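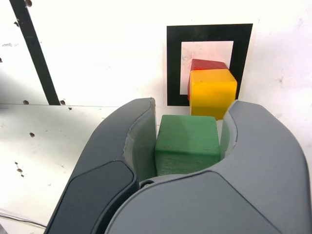
Green painted cube, close up.

Call for participants: how families sort, store and pass on toys

Lakutcombe Play Archive is looking for households to take part in a study of everyday toys and what happens to them. We want to hear from people who live with children under 11, and also from grandparents and childminders who keep a box of toys for visitors.

The study is led by Guadalupe Varela and runs until the end of May. It follows a smaller piece of work on board games, and many of the questions come from things people told us then. Several had kept blocks and puzzles for thirty years or more with no plan for them. Others gave everything away within weeks of it being outgrown.

What you would be asked to do

Keep a short diary for 2 weeks. You write down which toys come out, who puts them back and where they go. Most entries take a few minutes. A paper diary will be posted to you, or you can fill in the same pages online.

Have one visit or phone call with a member of the team, lasting up to an hour. We will ask about toys you have bought, been given, mended, lent or thrown out. Children are welcome to join in but do not have to.

If you like, lend us one toy for the archive to photograph. It will be returned by post or by hand. Building blocks are of particular interest this year, and old or worn ones are as useful to us as new ones.
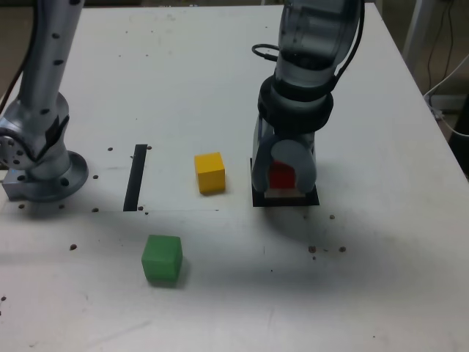
Who can take part

You need to be 18 or over and live in Lakutcombe or the villages on the Ledesma bus route. You do not need to own many toys. Households that buy very little, or borrow from the toy library, are badly under-represented in our records and we would be glad to hear from them.

We cannot take more than one diary from the same address. People who took part in the board games work may apply again - please mention it on the form so that we can link your answers, if you agree to that.

Payment and expenses

Each household receives a Gruster voucher when the diary is returned, and a second one after the visit or call. Bus fares are paid if you would sooner come to us. Postage on lent toys is covered both ways.

What happens to your answers

Names and addresses are kept apart from the diaries and destroyed when the study closes. The diaries themselves go into the archive, which already holds about 1000 written accounts of play at home. You can leave at any point before the study closes and ask for your pages to be taken out. You keep any voucher you have already received.
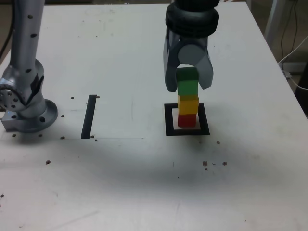
Four blocks in a tower, red at the bottom.

How to apply

Ask for a form at the Lumier Building front desk or ring extension 1040 and leave your name and a daytime number. Forms can be handed in at the desk or posted to the Play Archive at the same building. Large print copies are available on request.

Forms should reach us by 11/19/23. We will write to everyone who applies, including those we are unable to include this time. Questions about lending a toy should go to Guadalupe Varela at the same extension - please have a rough idea of its size and weight when you ring.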